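## 4. Setting up the table surface

This section covers placing, levelling and cleaning the Plunden white tabletop. Complete section 3 (fixing the legs) before starting.

### 4.1 Positioning

1. Choose a place on a firm, dry floor. Carpet is acceptable if the pile is short.
2. Keep the table at least 300 mm from any radiator or heater.
3. In a tiled room, set the feet clear of the grout lines where possible.
4. Turn each foot by hand until the top no longer rocks.
5. Tighten the 2 locking nuts on each leg with the spanner supplied.

**Caution:** do not drag the table once the feet have been set. Lift it from both ends – the feet can be bent by a sideways load.

### 4.2 Arranging items on the top

Store baskets, trays and other loose items towards the edges and leave the middle as the working area. A woven basket should stand on its full base. Trays with a raised rim, such as the Saludo, should lie flat.
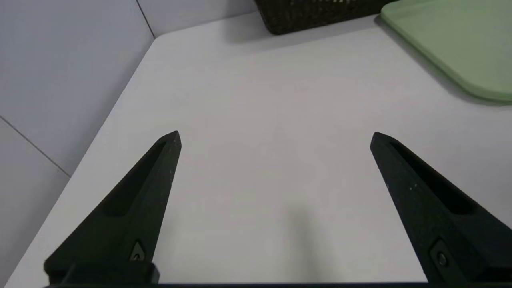 Hedach asked whether a basket could be left on the top all the time, and reported faint brown marks under one after a month of use. Wicker and similar weaves can carry dye or grit. A basket may stay in place if felt pads are fitted under it and the surface beneath is wiped weekly.

The evenly spread load must not exceed 1000 N. A single item must not exceed 300 N.

**Note:** pale surfaces show shadows from overhead lamps. Check a suspected stain under a second light before using any cleaner on it.

### 4.3 Cleaning

1. Remove all items from the top.
2. Brush off crumbs and grit with a soft, dry cloth.
3. Wipe with warm water and a little washing-up liquid. Galtmont surface cleaner may also be used, diluted as stated on its label.
4. Wipe again with clean water.
5. Dry the top fully, including the underside of the edge.
6. Wipe the bases of baskets and trays before putting them back.

**Caution:** do not use scouring powder, wire wool or bleach. Damage caused by these is not covered by the guarantee.

### 4.4 Routine checks

Check the locking nuts every January and after each move. If the top rocks, repeat steps 4 and 5 of section 4.1. Replacement feet are sold in pairs – quote part number 2000 when ordering.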